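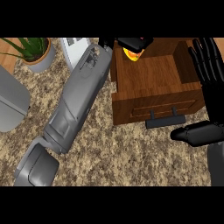
Horkport Terminal – Mechanical Maintenance, Crane and Conveyor Section

Grease intervals should follow load, and the calendar is a poor substitute

2020-12-15

Most of the slewing bearings on our site are greased every 500 operating hours. The number comes from the manual for the first Jostside crane, and it was carried over to every machine bought after it. I have worked with that number long enough to think it should be dropped as a fixed rule.

A slewing bearing on a quay crane does not turn at a steady rate. It swings through the same arc, loaded one way and empty the other, for most of its life. The grease in that arc is worked hard and pushed out past the seal. The grease on the far side of the ring hardly moves. A fixed interval treats both zones the same, and so does a single-point feed line. We end up with too little lubricant where the rollers carry the load and a thick collar of old grease where they do not.

In October, Dalia Luik opened the inspection ports on crane 3 and took samples at each one. Iron content in the working arc was more than 7 times the value on the idle side. Both samples came from the same bearing, with the same grease and the same service record. The record showed no missed service. By the paperwork, that bearing was in good order.

The usual answer is to shorten the interval. I disagree with it. Cutting the interval in half doubles the grease consumption and still puts much of the grease in the wrong place. It also raises the pressure behind the seal, and a seal lip that has been lifted once tends to let in dust and salt water from then on. Two of our three seal replacements this year were on machines with the shortest intervals. That is a small sample, and I would not build a theory on it, but it does not support the case for more grease.

A progressive distributor with several outlets, fed in small doses while the ring is turning, deals with the problem more directly. The Plasus unit on the stacker has run this way for two seasons. The dose is tied to slewing movement and hoist load, both of which the control system already records. No extra sensors were needed. The work was mostly pipe routing and one afternoon of changes to the program.

Yolanda Quispe has argued against fitting it to the older cranes, and her objection is fair. A blocked outlet on a progressive system stops the whole block, and a fault at night takes the machine out of service. A person with a grease gun does not have that failure mode. My reply is that a blocked line on a manual nipple also happens – it simply goes unreported until the bearing is noisy. I would take the alarm.

The cost for one crane is 79 hours of labor plus parts. A bearing change needs a mobile crane, a closed berth and a long wait for delivery. I would start with crane 3, keep the manual nipples in place as a backup, and sample again at the same ports after the next 500 hours.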